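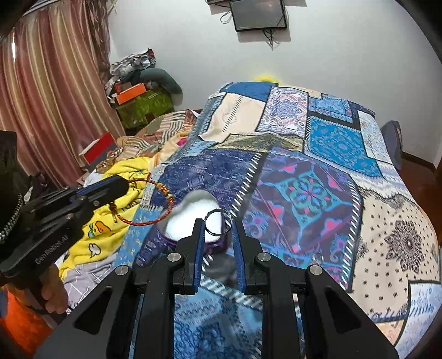
Bohdan Fedoruk reckons any ring can be resized if you find the right jeweller, and my mum says leave it alone and wear it on a chain, so I've got two opinions already and they cancel each other out. Hoping for better on here!

It's a plain band, no stones, that was my grandad's. I'd love to wear it every day but it's too big for my ring finger and a bit too tight for the middle one, especially in the evening when my hands puff up. I took it to a place in Bernham on Tuesday and the lad on the counter had a quick look, said he thought it might be titanium, and told me they don't touch those. Then he tried to sell me a new one. I'm not even sure it is titanium - there's a mark inside but it's so worn I can't make out a thing.

So, can it be made smaller? Is there something I can do at home in the meantime that won't wreck it? And is it normal for your ring size to change this much in one day or should I see someone about my hands? I'm 39, if that matters, and otherwise fine.

Thanks in advance,
Jolanta Śliwiński

Share 5

Irena Witkowska answered:

First thing, get it tested by somebody with a bit of patience. Silver, gold and platinum can all be cut, shortened and soldered back together, and on a plain band you'd never find the join. Titanium and tungsten are another matter. Tungsten can't be resized at all, it's too hard and it cracks. Titanium can sometimes be stretched a tiny bit but going down is the difficult direction, and most high street shops won't try.

One clue you can check yourself is the weight. Tungsten feels surprisingly heavy for its size and titanium feels like nothing, almost like plastic. My husband's titanium one is so light he's forgotten it's on and gone frantic looking for it (more than once, and once at an airport).

If it does turn out to be one of the awkward ones, ask a jeweller about a sizing liner. It's a thin sleeve of gold or silver fixed inside the band, so the outside stays exactly as your grandad wore it. You lose the worn mark though, or at least you cover it up, so get them to look at it under a loupe and write it down for you first. I had a liner done at Głowacki and was very happy with it. It took longer than they'd promised but they rang to tell me, so fair enough.

For the meantime, silicone ring guards. They're little clear coils or clips that go round the back of the band, you get a bag of mixed sizes for next to nothing. Take the ring off for washing up or you'll get soap trapped under there and a sore red patch. Don't wrap it in sticky tape, I did that with my engagement ring and picked glue out of it for weeks.

As for your fingers, yes, mine go up and down all day. Hot weather, salty crisps, a long walk with your arms swinging. Get measured twice, once in the morning and once in the evening, and go for something in between. And don't have it done in a heatwave! If they're stiff or sore as well as puffy I'd mention it to the GP.

4 comments

Cyprian Kalinowski answered:

Chain. Your mum's right.

Urszula Wieczorek answered:

I agree with nearly all of Irena's, but I'd try a bench jeweller before another shop, as shops often send the work away and charge extra for the postage. There's one in Ondberg, up the stairs next to the key cutter, and he did my dad's signet for 30 quid while I had a coffee. That was gold, mind you, and a while ago.

Also please take a photo of the inside before anyone polishes it. We lost the initials on Dad's that way and I still feel sick about it. He was a bit vague about whether he wanted them kept, and I should have pushed.

Share 4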